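September
By Tuva Lindqvist
Print this page | E-mail this article

4.2 Small things on stone-look tops

Anyone who has lost a bead on a patterned counter will find little in this section to argue with. Our interest was in the work surface itself, and in what a busy pattern does to people who must keep track of objects smaller than a fingernail. The Dalen households filled in 131 diary pages on the matter, a good many of them rude.

Marble patterns, real or printed, came up more than any other finish. Veins in grey and brown are handsome from the doorway and a nuisance from a chair. Respondents in Altholm reported that blue and red pieces stayed findable, while anything grey went off to join the veining (Figure 3). Thin strands of thread or wire were the worst, and inspired the longest entries.

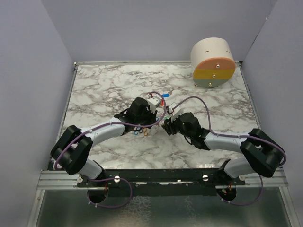

Figure 3. A small blue object with a thin grey strand, over a white marble-patterned tabletop with grey and brown veining.

Skotora objected at the draft stage that we were blaming the table for the habits of its owners, and that a plain tray would have settled the matter before lunch. We take the point. Trays were in fact owned by about 40 of the households, mostly under a pile of mail.

A second complaint concerned edges. Diarists wanted a raised lip, having followed a good many round items across the floor on their hands and knees. Two had made their own out of rolled dish towels – an approach we can recommend for its price. We return to lips and rims in section 5, where the towels do rather well.

Contact: Cunar office | Copyright Cunar, all rights reserved | Back to top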